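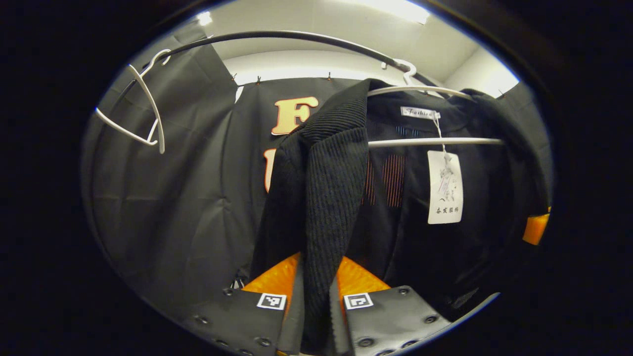

List home | Threads | Authors | Older | Newer | Join

Re: [garment-handling] Anyone used the Karkar hand gripper kit on clothes?
25 January 2020

Hello Ottavio, hello all,

Right, I've had the Karkar kit for a good while now so I'll have a go at your questions, and sorry in advance for the length.

Ottavio Dal Bello wrote:
> We do sorting and rehanging for a couple of small shops and want to
> record people doing it by hand, with a view to training an arm later.
> Karkar say their hand-held gripper is fine with "soft goods", but every
> clip on their site is of cups and boxes. Has anybody used it on real
> garments, on a rail? I'm mostly worried about (a) thin knits slipping
> out, (b) hangers, and (c) whether the wide lens is any use that close
> in. Also is the Baltuteo one better? It costs a lot more.

(a) Knits. Better than I feared! The orange pads are soft and a bit grabby, and a ribbed knit is about the nicest thing you can give them, as the ribs bunch up between the fingers and stay put. Heavy folds are fine too. What does slip is anything shiny. I had a satin blouse that slid straight out again and again until I learnt to take a proper pinch of it, well back from the hem, and squeeze harder than feels polite. The pads wear, by the way. Mine went smooth along the inside edge after 1,521 recorded grabs (the software keeps a tally, I'm not that sad) and I swapped them for the spare pair in the box. Cleaning them with a damp cloth helps, but keep them away from black wool unless you enjoy picking fluff out with tweezers.

(b) Hangers. Hmm. Plastic ones are slippery, light, and swing about as soon as you touch them, and when you pull a top off one side the whole thing tips. I've ended up teaching everyone to pull down and slightly towards themselves, slowly, and then wait for the swinging to stop before the next move. Wire hangers I gave up on, the fingers are too broad to get under the hook when the rail is full. Leave a gap on the rail if you can. Swing tags are a nuisance too, you close on the cloth and find you've got the string as well, and then everything comes along together.

(c) The lens. I was the one moaning about it last September, so I should own up that I've come round to it. Yes, every straight rail turns into a banana and there's a fat black border round the lot, but you get the rail, the hangers, and the fingertips all in one go, and that's what you want when the cloth is hanging right in front of you. The square markers on the fingers have to stay in view, otherwise the software loses track of how far open they are. A long sleeve flopped over one of them will do it. Black clothes in front of a black cloth are hard going as well! If you have any choice, hang something pale behind.

Battery life is 75 minutes in my hands, and that's with the screen off. My wrist gives up first. It's heavier at the front than you'd expect, and I wouldn't ask anyone to do a whole morning with it.

As for Baltuteo, I borrowed theirs for a fortnight. The fingers are slimmer and much better in a crowded rail, and the trigger is lovely, but the pads are hard rubber and left shiny marks on a jumper. The chap at Skakholm who sells both reckons he can fit the softer pads to it for £162, fitting included. I haven't tried that, so don't take my word for it. If your lot is mostly knits and jackets I'd go for the Karkar and spend the difference on a decent rail that doesn't wobble.

One grumble about Karkar, and it's the manual. It's 2 pages long and one of those is the warranty. The bit on setting the finger opening is plain wrong for the newer model: do it with the pads on, whatever it tells you, or the zero is out and you'll record a load of half-open grabs before you spot it. I lost an afternoon to that.

Happy to send over my settings file if you want it, just write to me off list.

Cheers,
Bev

Comments on this message

Khổng: Agree on the satin. We turn the garment inside out when the lining has more grip, which works for skirts but is a pain with jackets.

marek_t: Do the spare pads come as standard now? Mine had none in the box.

Bev: They did with mine, marek_t, tucked under the foam. Have another look under there before you write to them!

Ottavio Dal Bello: Brilliant, thank you. Yes please to the settings file. We've got far too many wire hangers, so I'd better start swapping those over.

Previous message | Next message | Back to top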